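Materials and Surfaces, Unit 4: Specular and Diffuse Reflection
Course notes, Wed 10 January. Instructor: Cheuk-hei Kao
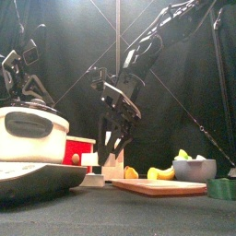
Figure 4.1. Bright highlights on dark, glossy parts; the grey tabletop has a fabric-like look.

4.1 Terms

Light reaching an opaque surface is partly absorbed and partly reflected. The reflected part is divided into two components. The specular component leaves at an angle equal to the angle of incidence. The diffuse component leaves in all directions and carries most of the body color. Real surfaces show both, in proportions set by roughness and by the refractive index of the outer layer.

A common error is to equate dark with matte. Darkness is a matter of absorption below the surface; gloss is a matter of the surface itself. A black enamel panel may absorb nearly all of the light that enters it and still return a sharp image of a lamp at the front face.

4.2 Roughness

Roughness matters relative to wavelength. Visible light runs from the violet end to a limit taken in this course as 700 nm. A surface with height variations well below the wavelength behaves as smooth. The same surface may behave as rough under a shorter wavelength, and a ground surface that looks dull head-on will often look glossy at grazing incidence. The Rayleigh criterion, derived in Unit 3, gives the limit.

Textiles are a separate case. Roughness exists at the scale of the fiber and again at the scale of the weave, and light that enters the gaps between yarns is reflected several times before leaving. Pile fabrics return very little light for this reason – see the Padstead samples in the lab drawer.

4.3 Curved surfaces

On a flat glossy surface the highlight shifts as the observer moves. On a cylinder it is drawn out into a line parallel to the axis. On a sphere it is compressed to a spot. The width of the highlight depends on the radius of curvature, the roughness, and the angular size of the source. Students should be able to sketch all three cases.

4.4 Measurement

The lab uses the Hulex gloss meter. Readings are taken at 295 K with the cover closed. Warm up the lamp for 18 minutes, zero on the black tile, then read each sample in two directions at right angles. Report both values. Do not average them for woven or brushed samples.

The Nevgate panels scratch easily and are to be handled by the edges. Return them to the sleeve in number order.

4.5 Problems

1. A panel is polished on one half and ground on the other with 300 grit paper. Sketch reflected intensity against angle for each half, with incidence at 45 degrees.
2. Explain why a clear coat deepens the apparent color of a rough pigmented surface.
3. Using the Wan data sheet, estimate the specular fraction for samples B and D. State any assumption about the index of the coating.

Reading for next unit: chapter 6, omitting the section on polarization.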